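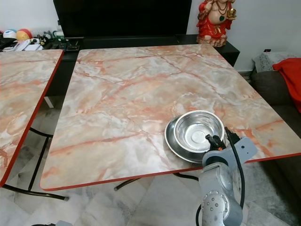 Ticket 142, attachment 1. Gripper at the right rim of the steel bowl, station 2.

Home Tickets Procedures Contact
2 min read

Opened by: Dinesh Pramanik
Site: Pemden
Status: Closed, rule change accepted

Summary
Bowl pick task stops with a force limit fault on approach. Fault code 43. Operator clears it, restarts, and the same fault returns on a later cycle.

15th August, first entry (Pramanik)
Fault logged with the bowl resting in the wider shallow dish, both near the front edge of the table. Approach is from the right. Arm parameters match the Godar baseline. Cable run from the wrist checked by hand through full travel, no snag. Gripper pads clean. Restarted twice, fault on the second restart.

Second entry (Pramanik)
Removed the dish and ran the bowl alone. 34 cycles, no fault. Put the dish back and the fault came up on cycle six. Log shows contact force rising before the fingers close — the lower finger is reaching the dish rim first.

Third entry (Joubert)
Reviewed against the Siddiqui cell rules, section 4. The rule says "one object per pick point." Operators have been reading a bowl in a dish as one object. The May revision did not cover stacked or nested items. Do not raise the force limit to get past this fault. The limit is a safety setting and needs sign-off before any change.

Proposed wording for section 4:
Nested items are treated as separate objects. Each one needs its own approach height. If the lower item is wider than the upper, set the approach height above the lower rim and run one cycle at reduced speed before normal operation.

Fourth entry (Pramanik)
Approach height raised per the proposed wording. 104 cycles with bowl and dish together, no fault. Force limit unchanged.

Closing note (Joubert)
Wording accepted and added to section 4. Otine site to check its own pick list for nested items and reply on this ticket. The cable clearance check stays in the start-of-shift list as is.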